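Speaker notes: Notice and cure clauses in service contracts
Pranab Ekanayake, client seminar, 14 August 2025

Slide 1. Scope
Commercial service agreements only. No consumer terms, no leases. Ask who in the room has sent a default notice in the past year. Handout has the sample clause; do not read it aloud.

Slide 2. What the clause does
Party in breach gets written notice and a fixed period to fix the problem. Termination right arises only when the period ends with the breach uncured. Check the contract for a separate list of breaches that cannot be cured.
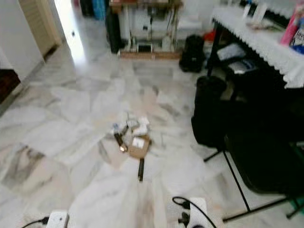

Most disputes start with the notice itself. Wrong address, wrong addressee, or email used where the contract calls for courier. Use the Stillico and Drukholm hypothetical: notice goes to the site manager, contract names the general counsel. Ask whether the clock has started. Allow two minutes.

Slide 3. Content of the notice
Name the section breached. State the facts. State the cure period and the date it ends. Leave out threats of unrelated claims.

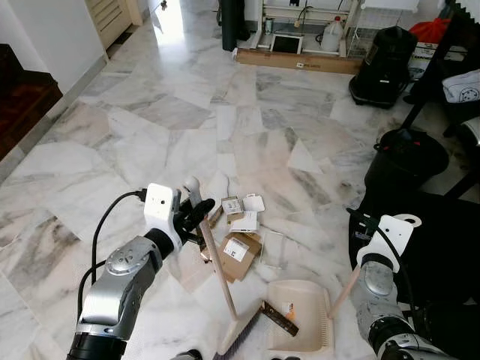
Broom and dustpan, one to each arm.

Slide 4. Counting the period
Calendar days or business days: look at the definitions section first. A 13-day period counted from receipt will end later than one counted from dispatch. If the contract is silent, go to the governing law. Tharindu Gamage takes questions on deemed receipt. 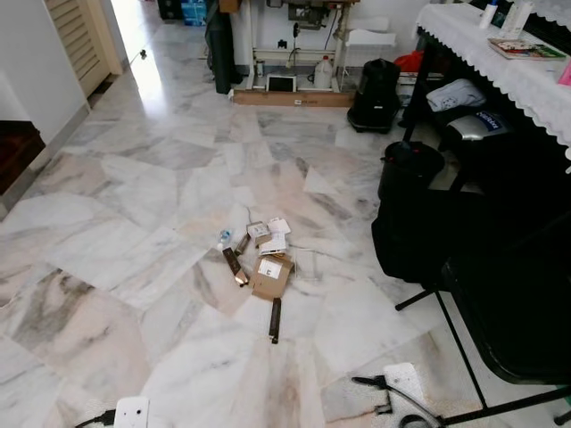 Partial cure is the hard part. Shevchuk hypothetical: 165 work orders overdue, all but 50 closed by the deadline. Is the breach cured? Depends on whether the clause says "cured" or "commenced to cure." Point to line 2 of the handout.

Slide 5. Standard of performance
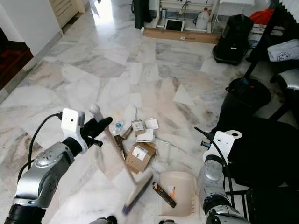 A cure obligation needs a standard that can be checked. Brevley draft says the vendor will "address" the failure, and that word fixes no end point. Take a floor-care contract: a broom in mid-sweep with the dustpan set down beside it is work under way, and a vendor could argue that this addresses the complaint. Suggested wording: "restore the service to the level required by Schedule A."

Slide 6. Waiver
Accepting late performance without comment may weaken a later termination. Send a reservation of rights letter. Refer to the no-waiver clause, but do not rely on it alone. Questions, then break.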